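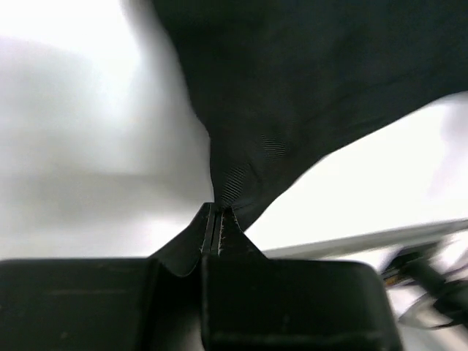

What is the best way to fold a dark garment whose edges are hard to see?
Find one corner first, lift the garment by it and let the rest hang, then follow an edge down from that corner with the other hand until the second corner is reached. Lay the garment on a pale surface before folding.

Folding dark laundry: guidance for residents and laundry room users
Issued by Lernbridge Household Services, January 15, 2018

This page sets out the recommended method for sorting and folding dark clothing and household textiles. It applies to the shared laundry rooms at Drandlow and Mac Suibhne House. Residents who fold at home may also find it useful.

Before you begin

Clear a section of the folding table and wipe it with a dry cloth. Dark fabric picks up lint and spilt washing powder very readily. If the table top is dark, spread a white towel or an old sheet over it.

Check that each item is fully dry. Seams, waistbands and ribbed cuffs hold moisture longer than the main cloth and should be felt separately. Items that are still damp should go back on the airer for at least 20 minutes and be checked again.

Finding a corner

Black, charcoal and very dark green items tend to look alike in a heap. Take hold of one item only and draw it upwards slowly. If a second item comes with it, lower both and separate them on the table.

Held by a single point, cloth hangs in folds and narrows towards one end. Do not try to fold it in this state. Run the free hand along the nearest edge until a seam, hem or corner is felt. Ribbing is a helpful guide by touch: on jumpers and sweatshirts it usually marks the cuff, the collar or the lower hem.

Once two neighbouring corners are held, give the item one firm shake and lower it on to the table, far edge first.

Folding jumpers and tops

1. Lay the garment face down with the collar away from you.
2. Smooth it from the centre outwards with the flat of the hand. Small puckers near the point where it was held will normally come out at this stage.
3. Fold one side in to the middle of the back and turn the sleeve down so that it lies straight. Repeat on the other side.
4. Bring the lower hem up to the collar. For thick knitwear, fold in thirds.
5. Turn the garment over and place it on the pile with the folded edge facing outwards.

Throws and large pieces

Large pieces should be folded by two people where possible. Each person holds two corners, and the piece is folded in half lengthways before the ends are brought together. A person working alone should fold on the table and let the surplus rest on a clean chair. Fabric must not be allowed to trail on the floor.

Removing lint

Use the Jiment lint brush kept on the hook beside the sink. Brush in one direction only, following the ribs on ribbed fabric. Clean the brush after use and return it to the hook.

Storage

Folded items may be left on the numbered shelves until the end of the day. Piles should be kept low enough to stand without support. Unclaimed items are moved to the cupboard in room 127, where they are held until the end of March.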